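미니멀 옷장이라는 말을 의심하게 된 사연

작년 5월에 옷을 정리했다. 유행하던 방법대로였다. 옷장을 통째로 비우고, 하나씩 들어 보고, 26벌만 남긴다. 왜 하필 26벌인지는 책을 두 번 읽어도 모르겠다. 저자는 자기가 해 보니 그 숫자가 맞더라고 썼는데, 그건 저자 사정이다. 저자가 사는 곳에 장마가 있는지, 영하의 출근길이 있는지도 나와 있지 않았다.

그래도 했다. 네 주에 걸쳐서 했다. 결과부터 말하면 가을에 다시 샀다. 버린 회색 가디건과 거의 똑같은 회색 가디건을, 버린 것보다 비싸게.

이런 책들이 절대 계산해 주지 않는 부분이 여기다. 버리는 건 공짜처럼 써 놓고, 다시 사는 돈은 '시행착오'라고 부른다. 친구 여종대한테 이 얘기를 했더니 자기는 겨울 바지를 다 버려서 11월에 면바지를 두 겹 입었다고 했다. 그 친구는 지금도 그 책을 좋다고 한다. 이해가 안 된다.

정리 앱도 써 봤다. 트렌다라는 앱인데, 옷을 한 벌씩 찍어 올리면 '활용도 점수'를 매겨 준다. 내 상복용 검정 원피스는 활용도가 낮으니 처분을 고려하라고 나왔다. 장례식에 자주 안 가서 다행이라고 해야 하나. 한 달 무료라길래 깔았고 끝나기 전날 지웠다.

옷 얘기는 옷장 앞에서만 하는 것도 아니다. 구겨진 옷이 나와 있고 사람들이 소파에 앉아 있으면 결국 그 얘기가 나온다.
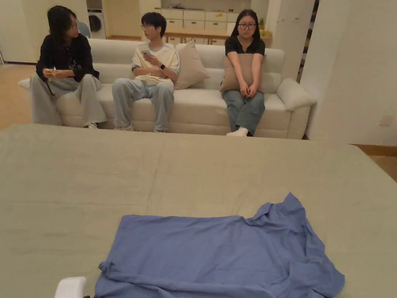
소파에 나란히 앉은 세 사람과 구겨진 파란 옷.

개는 법에 대해서도 할 말이 있다. 세워서 수납하면 한눈에 보인다는 주장. 서랍이 꽉 찼을 때는 맞다. 그런데 두 벌만 꺼내면 나머지가 옆으로 쓰러지고, 쓰러진 옷은 한눈에 안 보인다. 그래서 칸막이를 사라고 한다. 물건을 줄이자고 시작한 일인데 물건을 사라니. 나는 샀다. 데게파라는 데서 나온 펠트 칸막이였고, 서랍보다 높아서 서랍이 안 닫혔다. 치수를 안 잰 건 내 잘못이지만 상품 설명에 높이가 없었던 것도 사실이다.

옷을 다 펴서 개고 각을 맞추면 마음이 정돈된다는 말도 흔하다. 글쎄. 내 경우엔 어깨가 아팠다. 티셔츠를 삼등분으로 접든 사등분으로 접든 입을 때는 똑같이 주름이 있었고, 두꺼운 후드는 뭘 해도 부피가 안 줄었다. 요즘은 반으로 두 번 접고 끝낸다. 수건도 그렇게 한다. 양말은 아예 안 갠다.

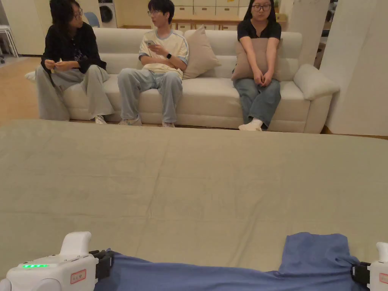
긴 소파의 세 사람, 그 앞에 펼쳐진 파란 천.

기부 얘기도 해야겠다. 버리는 게 찔리면 기부하라고들 하는데, 동네 수거함에 넣은 옷이 어디로 가는지 나는 모른다. 수거함에 적힌 번호로 전화를 해 봤더니 업체 사람이 받아서 킬로그램당 얼마에 넘긴다고만 했다. 어디로 넘기느냐고 물으니 그건 그때그때 다르단다. 그걸 기부라고 불러도 되는 건지. 적어도 내가 뿌듯해할 일은 아닌 것 같아서 그 뒤로는 입을 사람이 분명할 때만 준다. 사촌 동생이 패딩을 가져갔고, 나머지는 아직 상자에 있다.

그럼 지금은 어떻게 하느냐. 별거 없다. 계절 지난 옷은 위 칸에 올리고, 낡아서 구멍 난 건 걸레로 쓰고, 살 때 좀 오래 고민한다. 숫자는 안 센다. 작년에 2000원 주고 산 천 가방에 '언젠가 입을지도 모르는 옷'을 넣어 뒀는데, 책에서는 이런 가방이야말로 제일 먼저 버려야 한다고 했다. 지난주에 거기서 내복을 꺼내 입었다.

혹시 정리법 책 중에 다시 산 옷값까지 적어 둔 게 있으면 댓글로 알려 주시길. 있으면 읽어 보겠다. 도서관에서 빌려서.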